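The pink tile stays

2016-02-22

I have now lived with the pink tile for long enough that I've stopped apologizing for it when people come over. It came with the place. The listing called the kitchen "original," a word that should be fined.

The plan was to rip it all out in June. I went as far as getting a quote from Stekwood, who make very handsome counters and know it. The quote was two pages long. The second page was mostly the number. I put it in the drawer with the takeout menus and made dinner.

So, cleaning. My grandmother would have gone at the grout with bleach and a toothbrush and a grudge. I tried baking soda first (fizzy, satisfying, useless), then a bottle of something called Tonside that smells like a swimming pool in a pine forest. The Tonside did help. The lines between the tiles went from the color of old dishwater to a pale bluish white, and I stood there admiring them with my coffee like I'd painted the ceiling of a chapel.

The scratches are another matter. Arturo Gentile, who has tiled half the kitchens on this street and has opinions about the other half, came by to look. He ran his thumb over the worst of them and told me they were in the glaze for good and that I should buy a cutting board. I own a cutting board. I just don't always feel like getting it out for one onion.

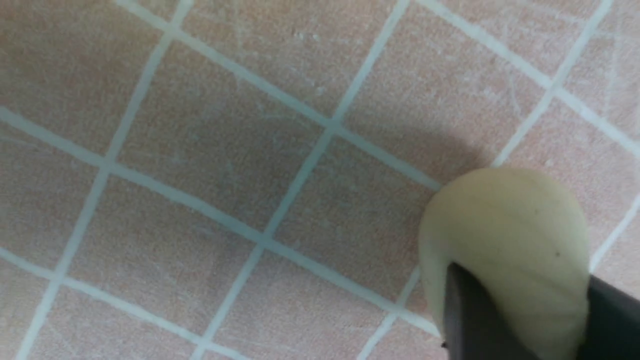 He also said pink this shade is coming back. Arturo says this about everything, including his truck. But I went home from the paint store with a sample of Prydderch gray for the walls, held it up next to the tile, and the two of them looked fine together. Better than fine in the evening. In the morning it's a bit like eating breakfast inside a salmon.

What's left is sealing the grout, which the label says takes 2 coats and a dry day with the windows open. It's February. I'll get to it. Meanwhile if anyone has a trick for the greasy patch behind the stove, I'm listening, as long as it isn't vinegar. I've done vinegar.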